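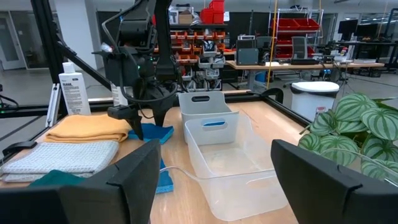 Blue cloths, and a mustard towel folded at the back.

So I finally did the linen closet. All of it, on a Sunday, with the radio on and my phone in another room (okay, the next room). I own 50 pillowcases. We have two beds! I called Imelda to confess and she laughed so hard she had to put the phone down.

Most of them came from my aunt's place, and I never had the heart to sort them. Some still have her initials in the corner, in that tiny red stitching she did while she watched her shows. Those I kept. The rest went in bags for the shelter on Tymoshchuk Street, along with the fitted sheets that have been popping off the mattress at 3 a.m. for years.

My new rule is 4 towels per person, and so far there's been only one complaint. 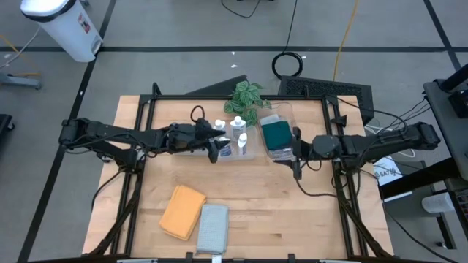
Then of course I got carried away and started on the hall cupboard, where I found a beach bag with sand still in it, my missing library book, and a jar of buttons I'd forgotten all about. Vira wants the buttons for a quilt she's making for April - she can have every last one.

The closet door shuts now without me leaning on it. I keep opening it just to look. Next weekend it's the coats, if I can talk Uliana into coming over to be mean to me about the green one.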